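二月，晚上十点半，实验台笔记（手环组）

Fendico 的新样机到了两只，一只给我，一只给 Siyabonga Joubert。包装盒很厚，说明书很薄，充电夹是第三种新规格，和前两代都不通用。抽屉里那堆旧夹子可以正式退休了，我没舍得扔。

**今天做的事**

先刷固件。Vorkon 的烧录工具还是那个老脾气：进度条走到头，停住，不报错也不报喜。等了 15 分钟，拔掉重插，版本号已经是新的了。建议以后把“拔掉重插”写进流程，反正大家都这么干。

然后测心率。左手戴样机，胸口绑 Bovora 心率带作参考。静坐时两边贴得很紧，我差点提前下班。上跑步机以后样机开始跟步频走，这毛病上一版就有，更新日志里写的是“已优化运动场景”。优化的大概是措辞。

把表带收紧一格，向手肘方向挪两指，曲线好看多了。问题是用户不会这样戴，用户会把它戴在腕骨上，松得能转圈，然后来信说我们的算法有问题。下一轮松戴的数据必须单独成组，不要再混进平均值里。

**睡眠**

昨晚我戴着睡的。样机说我十一点入睡，而我那会儿在沙发上看完了一整场球，只是坐着没怎么动。它还给了我一段深睡，位置正好在点球那几分钟。Siyabonga 那只比较诚实，他半夜起来两次都记到了，但把早上刷牙算成了“轻度骑行”。

原因我猜还是静止判定太宽，只看加速度，心率那一路的权重几乎没起作用。明天把门限调低一档再睡一晚。请各位别在我手腕上下注。

**续航**

常亮屏关，抬腕亮开，通知正常收。充满以后跑了一天一夜，电量曲线前半段平得可疑，后半段跳水。电量计没校准，显示的百分比先当作心情参考。要看真数，接夹子读电压。

通知压力测试：用 Xaba 的脚本连发 200 条，样机全收下了，震动马达在最后一段明显发虚。列表滚动开始掉帧，往回翻要等。顺带记一下，脚本默认会把消息同时推给已配对的手机，我的手机放在桌上，一路震到了键盘底下。跑之前记得解除配对，或者至少别把杯子放旁边。

**屏幕**

亮度最高一档在窗边能看清，自动亮度反应慢半拍，进电梯以后还亮得像手电。字体换过了，数字 1 和 7 比上一版好认。表盘一共给了三个能用的，其余的看得出是赶出来的，有一个秒针往回走。已经提单，标题就叫“秒针往回走”，免得有人再问能不能复现。

**待办**

- 松戴组重测，跑步机和户外各一遍
- 静止门限降一档，两只同时睡
- 找 Vorkon 要电量计的校准参数（第二次要了）
- 血氧采样间隔现在是 60 秒，试试拉长以后续航能差多少
- 旧充电夹：扔，或者继续假装会用到

Siyabonga 说他明早先骑车来上班，顺便看看样机会不会把骑行认成刷牙。 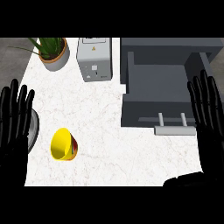
松戴的数据为什么不能和正常佩戴的放在一起算平均？

两种戴法的误差来源不同，松戴时漏光和位移占大头，混在一起会把正常佩戴的结果拉偏，也看不出算法改动到底有没有用。分开统计，各报各的。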